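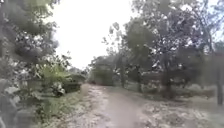 Sherif Abdel Rahman, election equipment trainer
20 January 2023

4. Setting up the Bretton ballot counter

1. Set the counter on a level floor. The maker says it corrects for tilt. I wouldn't count on that.

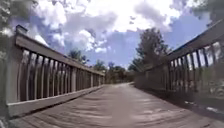
2. Load 10 test ballots and compare the tape with your hand tally. Streaky wear marks like those on the bridge planks are harmless on the counter's lid, but not on the scanner glass. 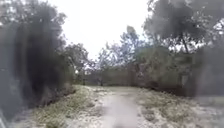 Path with grassy verges.

CAUTION: Empty the bin at 500 ballots. The "bin full" light supposedly warns you in time. 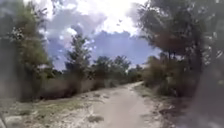
3. Have 2 inspectors sign the zero tape before voting opens.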